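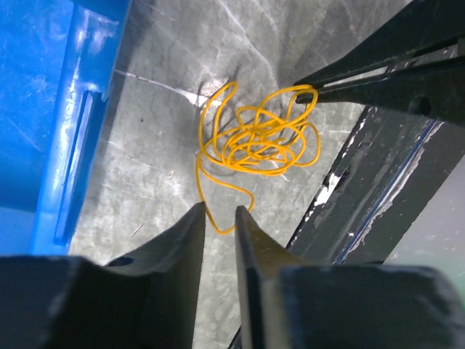 Kustel Cord Set – readme

Version 3. Replaces the two older ones, please delete those if you still have them.

What it is

2,999 short clips of cord being untangled, coiled and put away in a bin. One kind of job, done over and over on the same sort of worktop. Bright cord, mostly orange or near it, because it shows up well against grey. Put together at the Drunbridge bench, tidied up and labelled at Tiluneck.

No knots on purpose. Tangles, yes – loops over loops, ends tucked under, the usual mess you get out of a drawer. If a real knot formed by itself the clip stays in and gets the tag "knot". Not many of those.

What's in the folders

clips – the clips themselves, one folder per session, 18 sessions
labels – one text file per clip, same name as the clip
stills – odd frames pulled out for checking labels, not a full set
notes – session notes, typed up fast, spelling is what it is

Labels

Each clip has a start state, an end state and a list of steps. Start states are:

heap – cord piled on itself, no clear outline
nest – coils lying over each other, oval or round, still roughly together
loose – mostly spread out, few crossings
coil – already tidy

End states are the same four plus "binned". Steps are plain words: lift, pull, shake out, lay flat, coil, drop. Don't read too much into the difference between pull and lift, we went back and forth on it and sessions 1 to 4 are not consistant with the rest.

Heap and nest get mixed up as well. Rule we ended on: if you can follow one curve most of the way round, it's a nest. If you can't, heap. 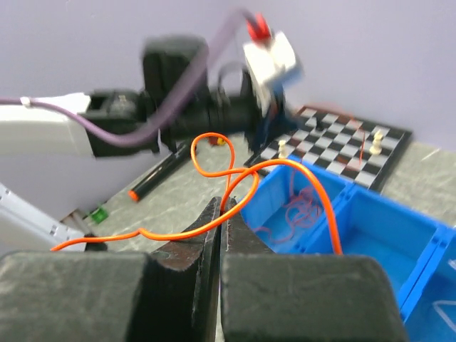

Crossings are labelled only where you can tell which strand is on top. Small upright loops count as a crossing if the cord passes over itself at the bottom. Big open arches don't count, however tall. Where the cord goes behind something the label says "hidden" and stops there. No guessing where it comes out.

Free ends: marked if showing, otherwise left blank. Blank does not mean there is no end. Somebody at Benavides read it that way and got some very odd totals.

Bins and other clutter

Blue bins next to the work area, that's where finished cord goes. Other things are on the bench too – a chessboard for one. Not labelled.

Known problems

Session 7 lighting changes half way, someone opened the blind.
Session 12 has the steps in the right order but the times are out by a bit. Fix is on the list.
Some clips end before the cord is down in the bin. Those say "unfinished", leave them out if you only want whole jobs.
Slack near the edge of the view is often missed in the labels. Same for anything blurred and close up.
A few label files have a blank line at the top. Harmless, but it trips up one of the readers.

Splits

None supplied. If you make your own, split by session and not by clip. Clips from one session look very alike and you'll get silly good scores otherwise.

Use

Free for teaching and research. Say Kustel Cord Set, version 3, somewhere in the write-up. Ask first if you want to sell anything built on it.

Changes since version 2

Added the "hidden" label
Took out doubles in session 9
Renamed "pile" to "heap" thoughout
Stills folder is new

Next update January, if session 12 is sorted by then. Wrong labels – send the clip name and the line, a short note is fine.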